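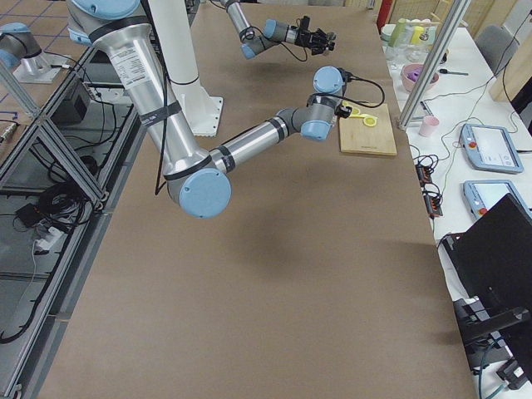
Which surface do we use for the cutting boards from now on? The long table covered with brown paper stays in use, and the paper is changed at 9.

Minutes, Sullstead kitchen group, December

1. Boards
The group agreed to keep the light wooden boards. Barkovar offered new ones for 59 each, but this was considered too expensive. Boards must be oiled once a month.

2. Lemon slices
Round slices are laid on the board in a row. It was asked that they do not hang over the side of the board. Small specks on the mat are to be wiped away before the next turn.
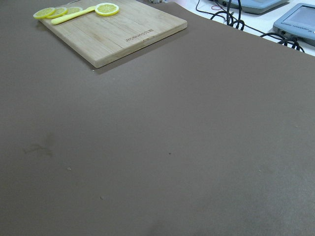
3. Storage
The mats go to cupboard 267 in the Hopkin room. The key remains at the desk, extension 718.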